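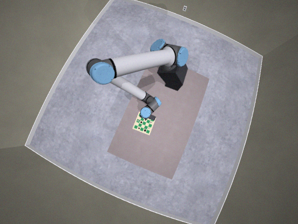 4. Moving your family templates to the shared library

Read this section before you touch the migration tool. The Desano add-in for parametric parts says it can move every template in one pass. It can move them. Whether they still work when they land is another matter, and the tool won't tell you.

These steps assume Desano is installed on top of Molefe and that you have write access to the library folder. If you only have read access, the tool still runs, shows a green check mark, and saves nothing.

4.1 Before you start

1. Close all open drawings. The manual from the vendor calls this optional. I would not treat it that way.

2. Copy the whole template folder to a local drive. Don't use the built-in Backup command, which skips any template with a linked table.

3. Open Library Settings and write down the value of Table Row Limit. The default is 300. If your tables are longer, raise the limit now. Our bracket table has 457 rows, and on the first try everything past row 300 was dropped with no warning.

4. Check that each template has a units entry. A blank entry is read as millimeters, whatever the drawing says.

CAUTION: Do not run the migration while another user has the library open. The lock file is supposed to prevent this. Güven Coşkun and I both had the library open on 10/3/21 and the lock file stopped neither of us.

4.2 Running the migration

1. Go to Tools > Library > Migrate Templates.

2. Pick the source folder. Leave "Include subfolders" off and do each folder by itself. It takes longer, but the log is readable.

3. Under Name Conflicts, choose Ask. The other choice, Smart Merge, keeps whichever file has the later date, and I can't see what is smart about that.

4. Clear the "Optimize expressions" box. With it on, formulas that call another template get replaced by their current result. The part looks right until someone changes a width.

5. Click Start and wait for the log window. The progress bar reaches the end well before the job does, so don't close anything yet.
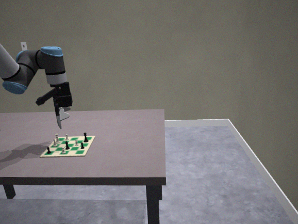
6. Save the log as a text file in the same place as your local copy.

4.3 Checking the result

1. Search the log for code 607. It is listed as "informational" and means a driving dimension lost its link. Fix these by hand in the Dimension Manager.

2. Search for code 1048 as well. The help page says it can be ignored. Every template I had with that code failed to rebuild, so make up your own mind.

3. Open one template from each folder, change its main driving value, and rebuild. Change it by a large amount. Small changes can hide a frozen formula.

4. Compare the row count of each table with the old one.

Note: The "Validate Library" button only checks that the files exist. It does not open them.

If you use the Musov export plug-in, turn it off until all four checks are done. It caches the old template paths, and clearing that cache means a full restart of Molefe. The Zako viewer reads the new folder without trouble, as far as I have tested it, which is with flat parts only.

Keep the local copy until every template has been used in at least one real job. For the steps to undo a migration, see section 5.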